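Ticket 511 – Claim settlement payment shows as paid, policyholder has no money
Product: Bellivex claims portal
Opened by: Mercedes Salazar, claims support
Priority: High
Status: Closed

Opened 8/8/26

A policyholder with a water damage claim on the Furkness household policy called to say her settlement had not arrived. The portal shows the claim as "Settled – paid". Her bank has no record of an incoming payment. She accepted the offer online and got the confirmation email the same evening.

The claim has two parts. Part one is the building repair, which went straight to the contractor and is fine. Part two is contents, and that is the one missing. It covers bedding, a rug, two lamps and a chest of drawers. Contents were agreed at $695 after a deductible of $300.

Steps already taken before opening this ticket:

Checked the bank details on the claim. They match what the policyholder read to me over the phone.
Checked the payment tab. It shows one line, contents, $695, status "Sent".
Logged out and back in, same result.
Asked the policyholder to check for a returned payment or a hold on her account. Her bank says there is neither.

Please find out where the money went. She has already replaced the bedding out of her own pocket and is waiting on this to pay for the rest.

Update 1 – payments desk

We looked for the payment in the outgoing bank file for the date on the claim. It is not in the file. The building payment is there and cleared normally. The contents payment was never sent to the bank, so "Sent" on the payment tab is wrong.

Do not issue a manual payment yet. If the original is stuck in the queue and gets released later, she will be paid twice and we will have to ask for it back. We had that happen in May and it took a long time to clear up.

Passing this to the portal team.

Update 2 – portal team

Pulled the event log for the claim. In order, it shows:

Offer accepted by policyholder.
Building payment created.
Contents payment created.
Building payment approved.
Contents payment approved.
Building payment exported.
Claim status changed to "Settled – paid".

There is no export event for contents. The claim status changed as soon as the first of the two payments went out. The payment tab takes its "Sent" label from the claim status and does not look at each payment, so both lines changed together.

That explains the wrong label. It does not explain why the contents payment was left behind. Both were approved before the export ran.

Question for Mercedes: was anything edited on the contents part after the policyholder accepted? Documents count too, including photos.

Update 3 – Mercedes Salazar

Yes. The adjuster added one photo to the contents section after acceptance. It was for the bedding line, which had no photo when the offer was made. No amounts were changed.

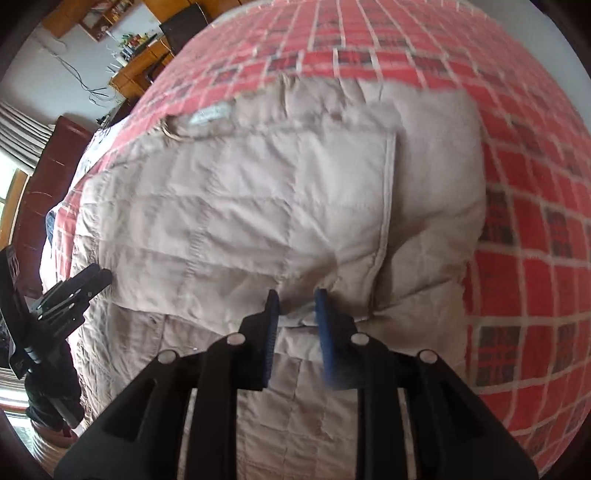
The adjuster says she uploaded it through the Nerner add-on on her tablet and did not use the portal page. She saw a green check mark and no error message. She also says she has done this on other claims after acceptance and was never told not to.

I called the policyholder back and told her the payment had not left us and that her bank had done nothing wrong. She asked for that in writing, so I sent her a short letter. She also asked whether she needed to accept the offer a second time. I told her no, please correct me if that is wrong.

Update 4 – portal team

You were right, she does not need to accept again. The acceptance is recorded against the claim and is still valid.

We made a copy of the claim in the test system and tried the following.

Test A. Accept the offer, add nothing, run the export. Both payments go out.

Test B. Accept the offer, add a photo from the portal page, run the export. Both payments go out.

Test C. Accept the offer, add a photo from the Nerner add-on, run the export. Building goes out, contents stays behind. Same as the live claim.

Test D. Same as C, but with a plain text file as the attachment. Contents stays behind again, so the file type makes no difference.

When the add-on uploads a file, it saves the whole section again, including the amounts, even when they are the same as before. The portal treats this as a change to the section and puts a "review" flag on any payment that belongs to it. The export skips flagged payments. The flag can only be seen on the administrator screen, so neither claims support nor the adjuster could have known it was there.

Update 5 – payments desk

Confirmed the flag on the live claim. The approval is still in place and the amount has not changed.

We would like a second approval before the flag comes off, as the rules say a reviewed payment needs one. Mercedes, can you ask a claims manager to sign off? The form is under Payments, then Release. Choose "No change to amount" as the reason.

Update 6 – Mercedes Salazar

Sign-off done. The manager compared the figure with the accepted offer and entered the approval.

One more thing. The policyholder wants to know if she is owed interest for the delay. I told her I would ask and did not promise anything.

Update 7 – payments desk

Flag removed. The contents payment went into the next export and I have checked that it is in the bank file this time – one line, $695, correct account. The bank has accepted the file.

On interest, that is a decision for the complaints team and we cannot make it from this ticket. I have sent them the dates and a copy of the event log. They will write to her directly.

Update 8 – portal team

We ran a search for other claims with the same problem, meaning status "Settled – paid" with at least one approved payment that was never exported. It found 20. All of them had an upload from the add-on after acceptance. A list has gone to the payments desk and each one needs the same second approval before it is released.

Some of those policyholders may not have noticed yet. Claims support should contact them first and not wait for them to call.

Changes made:

The claim status now moves to "Settled – paid" only when every payment on the claim has been exported. Until then it shows "Settled – part paid".
The payment tab now shows the status of each payment by itself.
The review flag can be seen by claims support and adjusters.

Change not made yet: the add-on still saves the whole section when a file is uploaded. Gökçe maintains that part and has the test results. Until a new version is out, adjusters should use the portal page to add files to any claim where the offer has been accepted. Uploading before acceptance is fine from either place.

Update 9 – Mercedes Salazar

Policyholder confirms the money is in her account. I read her the new wording on the payment tab and she can see the same thing on her side.

I have started on the list. For anyone checking a claim by hand in the meantime, this is what I do:

Open the claim and go to the payment tab.
Look at each line, even if the claim says it is paid.
If a line says "Review", do not tell the customer the money is on its way.
Open a ticket to the payments desk and quote this one.
Call the customer once the payment is in the bank file.

Two of the claims on the list were settled under joint names. Please check which account was chosen at acceptance before releasing those, as the portal shows only the first name on the policy.

Update 10 – payments desk

Noted on the joint names. Both had the account confirmed at acceptance and we have matched them. All claims on the list now have a second approval and have been released.

Closing this ticket. The add-on fix is being followed on its own ticket with Gökçe, and the interest question stays with complaints.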